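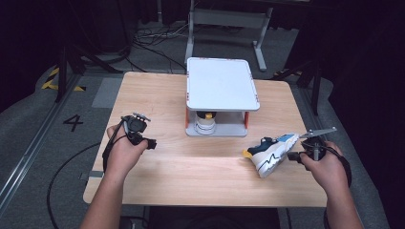 Section 4: Trying out a new pair of hand-held grippers

I'm Duygu Uysal, and I wrote this section after setting up more of these pairs than I ever planned to. We've been comparing Brakine and Sumier fingertips at the Győri bench all season, and the steps are the same whichever set you've got on the handles. Give yourself a quiet hour the first time (you'll get much quicker, I promise!).

Last revised Nov 12, 2023.

Before you start

You'll need both grippers with their cables, the controller, the shoe-and-shelf kit, and a clear tabletop. I like a plain pale wood one, because dark fingers show up nicely against it in the wrist view. If you've only just swapped fingertips, go back and check the screws in Section 3 first. I skipped that in January and lost an entire afternoon of recordings to one tip that wobbled.

CAUTION: Keep your own fingers out of the jaws while the controller is on, even if nothing seems to be moving.

Setting up the handles

1. Plug in the left gripper, then the right. The controller names them in the order it finds them, and if you mix them up you'll be scratching your head over mirrored data later.

2. Run each cable back along your forearm and let it drop off the side of the table. Leave enough slack to reach the far edge without a tug.

3. Open and close each gripper all the way, slowly, 2 times. The position reading should go from 0 to 100 and come back without sticking. If it stops short, run the zero routine again before you blame the fingertips.

4. Set the logging interval to 2,000 microseconds. The Brultach controller goes back to its own setting after a power cycle, so look at this one every single time.

5. Put the shelf toward the back of the table and lay a sneaker on its side in front of it.

6. Pick up the shoe with the right gripper only and hold it just over the table. Keep the left one up and ready, but don't help yet!

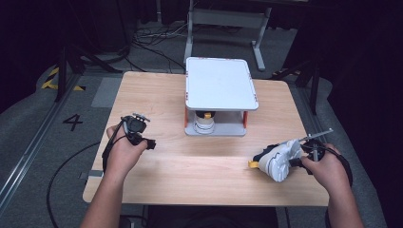 7. Turn your wrist a little each way and watch for slipping. A sneaker is a great test object, by the way: soft in some spots, stiff in others, and never the same shape twice.

8. Put the shoe down, save the run, and do the whole thing again with the left gripper.

NOTE: Use the same shoe for every fingertip set you compare. I've tried switching halfway through and the numbers were useless to me.

Checking the pads

Take a look at the pads before each new batch, using the wrist camera with the jaws open over bare table. Compare the two sides with each other. Small fuzz along an edge doesn't bother me much, but a flap that curls away from the block can catch on laces, so I replace that pad and start the batch over.
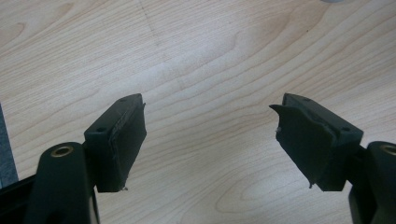

Wrist camera view, jaws open. The right pad is more worn than the left and has a torn flap at its upper corner.

9. Write down which pad you changed and on which side, then repeat step 3 for that gripper before you pick anything up.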